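Villden Repair and Reuse Group
Minutes of the autumn meeting, Nov 18, 2022

Present: Hazem Lamrani (chair, minutes) and 11 members. Apologies from the Ernero branch.

1. October minutes
Agreed, with one correction: the hall hire is paid to the end of spring, so we are further ahead than we thought.

2. Swap day
What a day! We had 370 people through the doors and 74 items went home mended, our best yet by a long way. The sewing table had a queue until closing and the lamps were all gone by noon. Everyone agreed we must do it again - bigger room, more tea.

3. Money
Latuheru Fund has said yes to our bid for £1000. Huge cheers. It will go on a second sewing machine, fuses and a proper sign. Hazem to send the thank-you letter.

4. Old computers
Belteck has offered us its old desktops. We would love to have them, and the school has already asked for six. Storage still to be sorted.

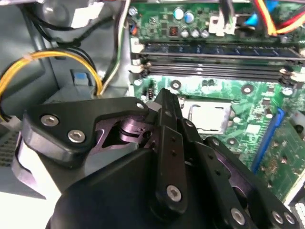 Drives to be wiped before anything leaves the building. Hazem to draft a one-page checklist.

5. Any other business
Bread maker still unclaimed. Jam jars wanted for the winter fair, lids too please!

Next meeting: January, usual room, 7.30pm.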